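Lagman Weighted Lap Pad and Calming Blanket Range 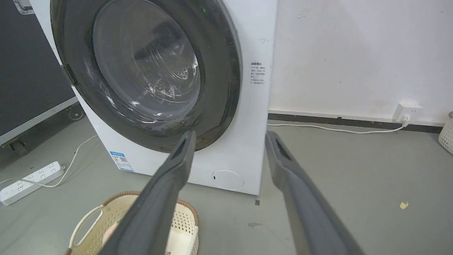
Product notes by Macarena Palma, reviewed by Ignacio Leiva
Last revised August

The Lagman range covers four weighted textile products intended for people who use deep, even pressure as part of managing anxiety, restlessness or trouble settling at night. The range is made by Skerkero and sold through Maresow to households, schools, day programs and residential services. It is a comfort product. It does not treat or diagnose any condition, and it does not replace a care plan set by a doctor, psychologist or occupational therapist.

Models

Lagman Lap: a lap pad for seated use at a desk, in a waiting room or on a couch. Available in 1.5 kg and 2 kg.

Lagman Shoulder: a collar-shaped wrap with a front press stud. Available in 1 kg only.

Lagman Single: a blanket for one adult, available in 5 kg and 7 kg.

Lagman Junior: a smaller blanket at 2.5 kg, supplied only where a clinician has recommended it.

Construction

Each item has two parts: a weighted inner and a removable cover. The inner is a cotton shell quilted into square pockets, each filled with fine glass beads between two layers of polyester wadding. Pocket seams are double stitched. The wadding dampens the sound of the beads, which some users of the earlier model found distracting.

The cover is brushed cotton on one side and plain cotton weave on the other. It attaches to the inner with fabric ties at the corners and along each long edge. The zip has a covered pull and sits at the foot end. Colours are slate grey, navy and oatmeal. There is no printed pattern on any model, and the care label is placed on the outside of the foot seam so that it does not touch the skin.

Choosing a weight

A common starting point for adults is a blanket of up to 10 per cent of body weight. Many people prefer less. If you are between sizes, choose the lighter one, particularly if you sleep warm or have sore joints. The user must be able to lift the blanket off without help at any time. If that can't be done easily while lying down, the blanket is too heavy.

The lap pad is usually the better first purchase for someone unsure about pressure. It can be put aside in a moment, and it works in settings where a blanket would be awkward.

Using it

Begin with short periods while awake. Some 30 minutes in the early evening is a reasonable first trial for the blankets. Lay the item flat, spread the weight evenly and keep it below the shoulders. The blanket should not hang over the side of the bed, as the overhang will pull it down through the night.

The lap pad can be used for longer periods, although we suggest removing it every 60 minutes to move about. The shoulder wrap should sit on the muscle on either side of the neck, with no pressure on the throat.

Keep a brief note of when the item was used and how you felt before and after. Elango Rai, who supplies our guidance for day programs, has prepared a one-page log called the Mimimden sheet. A copy is packed with each order. It has space for time of day, duration and a short comment, and can be taken to an appointment.

Do not use

- for children under four years, at any weight
- with anyone who cannot remove the item without help
- over the face or neck
- with breathing or circulation problems, sleep apnoea, epilepsy, fragile skin or recent surgery, unless a doctor has agreed
- as a restraint, or as a consequence for behaviour

Services must record consent before use and follow their own restrictive practices policy.

Care

Remove the cover and wash it at 30 degrees with a mild liquid detergent. Skip fabric softener, which flattens the brushed side. Line dry in shade or tumble dry on low. Covers may shrink slightly on the first wash and are cut with an allowance for this.

The lap pad and shoulder inners may be machine washed on a gentle cycle. The blanket inners should be spot cleaned. If a blanket inner needs a full wash, check the rated capacity of your machine first, and allow for the added weight of water. A commercial laundry is the safer option for the 7 kg model. Dry all inners flat, and turn them during drying. Do not iron or dry clean.

Check the seams after each wash. If beads are leaking, stop using the item and bag it. Loose beads are a choking and slip hazard.

Replacement parts and warranty

Covers, ties and press studs are sold separately. Inners are not repairable at home and should be returned to Maresow for assessment. Stitching and bead pockets are covered for two years in household use and one year in shared settings. Normal pilling and fading are excluded.

Bulk orders

Orders for schools and residential services are handled by Segundo Agudelo. Please state the number of each model, the cover colour and whether spare covers are needed. Two covers per inner is the usual arrangement where items are shared. Trial packs contain one lap pad and one shoulder wrap, and may be kept for 60 days before return or purchase.

Clinical questions about fit and weight go to Segundo Ospina, who can be reached through the contact form between 9 am and 4 pm.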